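Dish rack to get its own corner at Vodmont

19 Nov 2021

The shared kitchen at the Vodmont building in Cistivow will have an official place for its dish rack from December, ending a dispute that has outlasted two kettles and most of a toaster.

Under the new rules, which fit on one sheet of paper and have already been amended in pencil, plates go upright in the slots, one per slot, and must be back in the cupboard within 20 minutes of being washed. Bowls are to be discussed at a later date. Mugs have been discussed already, and the less said the better.

Tenants on the second floor had asked for a bigger rack. Those on the first wanted no rack at all and a towel instead. The building's managers, Gritia, went with the rack everyone already had and turned it at an angle, a compromise that pleased the people who like angles.

The plates themselves are a harder problem. Vodmont has never owned a matching set, and 15 years of tenants moving out in a hurry have left it with a collection that runs from plain tan to red and teal. A proposal to replace the lot with white ones from Monti, the housewares store on the corner, was voted down by 11 to 2. Supporters of the old plates said they could at least tell whose was whose – a claim that several people at the meeting then failed to prove.

Gritia says the rack should be filled from the back, leaving the front free for whoever comes next. Past practice has been to fill it from wherever one happens to be standing. 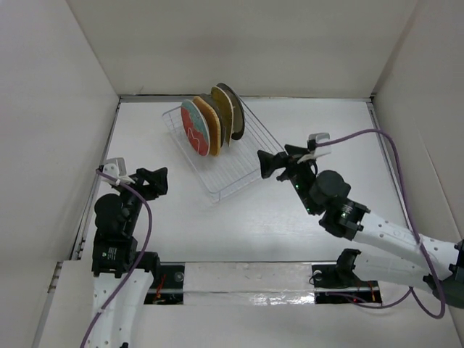 Plates in the wire rack, with room to spare.
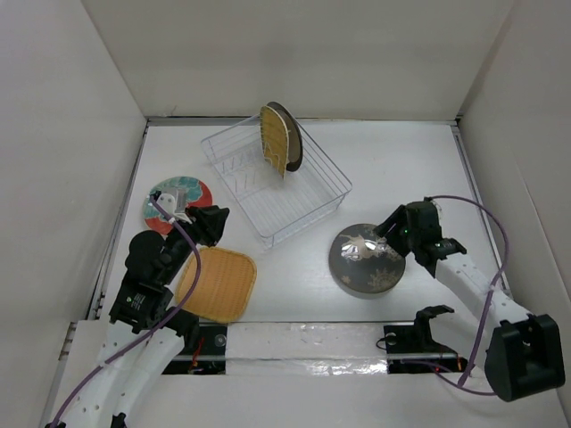

The rules will be reviewed after the holidays, when the kitchen sees its heaviest use and its lowest standards. Anyone who wants to comment can write on the sheet by the sink, where a pen has been provided on a string. The string is new. The previous pen was there for one afternoon.

Silverware is not covered.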